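Notes on Rearranging a Room with a Mezzanine

Posted October 15, 2025

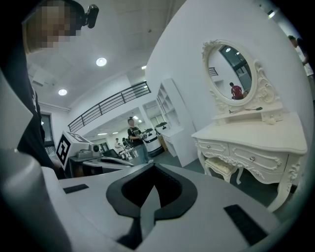
Background

The author has occupied the unit on Clemgate since April. The lease covers 637 square feet on the lower level and a further 134 square feet on the mezzanine, and for the first several months very little thought was given to how the two levels should be used together. Boxes were placed where they fit. The large work table went wherever the movers set it down. This entry records the changes made since then, in the order in which they were made, for the benefit of readers who have written to ask about the layout of a room with an upper level.

Readers of the earlier entries on this site will recall that the previous premises, in Bromden, had a single floor and a low ceiling. Habits formed there did not transfer well. In a low room, everything is kept against the walls. In the present room that arrangement left a wide area in the middle which served only as a passage, while the walls became crowded to the point that the lower cabinet doors could not be opened fully.

The Upper Level

The mezzanine has a white wall beneath it and a black metal railing along its edge. The railing was present when the lease was signed and has been left as it was. A proposal to paint it white was considered and set aside. The dark bars give a clear edge to the upper level, and paint on a handrail tends to wear through at the places where it is gripped.

Storage on the mezzanine is now limited to items that are needed less than once a month. These include winter bedding, tax records, two folding chairs and the packing materials retained from the move. Heavy items are no longer taken up the stairs. A set of shelves ordered from Wirden was assembled on the upper level, and anyone planning a similar purchase is advised to measure the turn in the stairs before the cartons are opened. The longest shelf panel had to be carried up on end.

Nothing is hung from the railing. For a short period in the summer it was used for drying towels, and the practice has been discontinued.

The Work Area

The principal change on the lower level concerned the work area, which was moved closer to the window. The window is on the side wall and supplies good light until late afternoon. After dark it supplies none, and at this time of year that hour arrives early. Two lamps were therefore purchased from Carrasco at a combined cost of $45. One is used regularly. The other proved too tall for its intended position and has been moved to the far section of the room.

Cables remain the least satisfactory part of the arrangement. They are now gathered along the back and fastened at intervals, but the nearest outlet is farther away than it should be, and an extension cord is still required. A request for an additional outlet has been submitted to the building office. A reply is awaited.

The Opening to the Far Section

Beyond the mezzanine, an opening leads to a farther part of the room. It was originally fitted with a curtain, which was taken down in the second week. The ceiling there is as white as the ceiling in the main area, and with the curtain removed the two parts read as one space. A reading chair and a small bookcase have been placed there, to one side, so that the way through stays clear.

The floor in this section was found to be slightly uneven. Felt pads under two legs of the bookcase have corrected the lean.

Costs

Total spending on the rearrangement to date stands at $448, including the lamps, the shelves, the felt pads and delivery. Labor was not paid for, with the exception of one lunch. The figure does not include a rug, which was ordered, found to be the wrong green, and returned.

Remaining Work

The curtain rod must still be removed and its holes filled. The stairs require a nonslip strip on the top step. The author also intends to sort the tax records before the end of the year and to dispose of those that are no longer needed, which would free one full shelf on the upper level. Comments on suitable lighting for the underside of a mezzanine would be welcome, particularly from readers who have installed it without drilling into the ceiling.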